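10. Januar 2022

Den ganzen Tag Rechner. Laurențiu Manole hatte ja schon im September angekündigt, dass der Stapel alter Bürotürme aus Jalberg irgendwann kommt, und ich hatte schon im September gesagt, dass sich das nicht lohnt. Jetzt sind sie da, 124 Stück laut Lieferschein, auf Paletten, in Stretchfolie, und ich soll mir überlegen, was davon noch zu gebrauchen ist. Meine Antwort hätte ich auch ohne Auspacken geben können.

Die Rechnung, die Manole aufgemacht hat, geht so: Festplatten raus, prüfen, löschen, weiterverkaufen. Speicher raus, sortieren, weiterverkaufen. Grafikkarten, wo welche drin sind, ebenso. Den Rest an Sokach, die nehmen Gehäuse und Netzteile nach Gewicht. Auf dem Papier bleibt am Ende etwas übrig. Auf dem Papier bleibt bei ihm immer etwas übrig. Dass jemand jede Schraube anfassen muss, kommt in der Tabelle mit einer Minute vor, und ich würde gern den Menschen kennenlernen, der in einer Minute eine Seitenwand abnimmt, das Laufwerk zieht, die Seriennummer einträgt und einen Aufkleber schreibt.

Vormittags also die erste Palette. Staub, wie erwartet. Ein paar Gehäuse haben Dellen, bei einem fehlt die Front. Auf einem klebt noch ein Zettel mit »bitte nicht ausschalten«, den habe ich drangelassen. Ich habe mir vorgenommen, gerecht zu sein und nicht schon beim Öffnen zu schimpfen, das hat bis zum dritten Rechner gehalten. Da war die Verriegelung so verbogen, dass ich den flachen Schraubendreher nehmen musste, den man dafür nicht nehmen soll.

Was ich zugeben muss: Die Dells sind innen vernünftig gebaut. Man legt den Turm auf die Seite, nimmt die Wand ab und kommt an alles heran. Die Platten sitzen in blauen Kunststoffrahmen, man drückt die Schienen etwas zusammen und zieht. Keine Schraube. Das hat sich einmal jemand überlegt, der selbst so etwas reparieren musste, oder es hat ihm einer gesagt. Bei den anderen Fabrikaten auf der Palette ist das Laufwerk verschraubt, von beiden Seiten, und für die hintere Seite muss die zweite Wand auch noch ab. 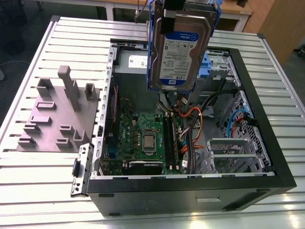

Die WD Blue mit 1.0TB im blauen Rahmen, darunter der offene Dell.

Ein Terabyte, immerhin. In den meisten anderen steckten heute 500 GB, und wer die noch kaufen soll, hat mir bisher keiner erklären können. Manole sagt, es gibt einen Markt. Es gibt auch einen Markt für Faxrollen. Die Platte kann natürlich hinüber sein, von außen sieht man ihr das nicht an, und das Etikett ist geduldig. Ich habe sie auf den Stapel »prüfen« gelegt, der bis Mittag so hoch war, dass ich einen zweiten anfangen musste.

Grafikkarte ist in dem auch eine drin, das ist im Büro eher selten. Ich habe sie vorerst stecken lassen. Zwei Speicherplätze auf der Platine, Prozessor sitzt, das Netzteil sieht nach nichts Besonderem aus. Die Frage ist, ob man so ein Gerät wirklich zerlegt oder ob man es mit einer neuen SSD als Ganzes weitergibt. Ich wäre für Letzteres. Vokcombe hat vor Weihnachten angefragt, ob wir ein paar einfache Rechner für deren Lager haben, da läuft nur ein Programm, und das ist älter als der Rechner. Manole ist dagegen, weil er dann Gewährleistung geben müsste. Damit hat er ausnahmsweise recht, aber ich habe es ihm nicht gesagt.

Mittags Suppe aus dem Glas, im Stehen.

Nachmittags kam Laurențiu Ilie dazu. Zwei Laurențius in einem Betrieb, das ist auf Dauer eine Zumutung, ich rufe den einen und es antwortet der andere. Ilie hält von der ganzen Sache mehr als ich. Er hat ein neues Ablagesystem mitgebracht, die Liste heißt bei ihm »Vlad«, warum auch immer, und jedes Teil bekommt darin eine Nummer, einen Zustand und einen Platz im Regal. Schön. Bisher hatten wir 3 solche Systeme, und von jedem hängen noch die Aufkleber an den Regalböden. Wer bei uns etwas sucht, muss erst wissen, aus welchem Jahr es stammt.

Wir haben es trotzdem ausprobiert. Die ersten Einträge gingen leidlich. Dann wollte die Liste bei jedem Laufwerk die Betriebsstunden wissen, und die habe ich erst, wenn ich es angeschlossen habe, also musste ich das Feld leer lassen, und leer lassen darf man es nicht. Ilie hat gesagt, ich solle eine Null eintragen. Eine Platte aus einem ausgemusterten Bürorechner mit null Betriebsstunden - wer das später liest, hält uns für Betrüger oder für Trottel. Er will das Feld heute Abend noch ändern. Mal sehen.

Das Löschen macht mir mehr Sorgen als alles andere. Ein voller Durchgang dauert bei den großen Platten Stunden, und wir haben Anschlüsse für roughly, wie Ilie neuerdings sagt, acht Stück. Er hat es bei irgendeinem Kurs aufgeschnappt und benutzt es jetzt für alles. Gerechnet hat keiner, wie viele Nächte das bei den Paletten gibt. Ich habe es vorhin im Kopf überschlagen und dann aufgehört, weil ich schlafen will.

Morgen zweite Palette. Vorher brauche ich neue Bits, der PH2 ist rund, und jemand muss den Karton mit den Seitenwänden wegräumen, über den bin ich zweimal gestolpert. Den Sokach-Leuten Bescheid geben, dass die Gitterbox nicht reicht. Und Manole fragen, ob das mit der einen Minute ernst gemeint war.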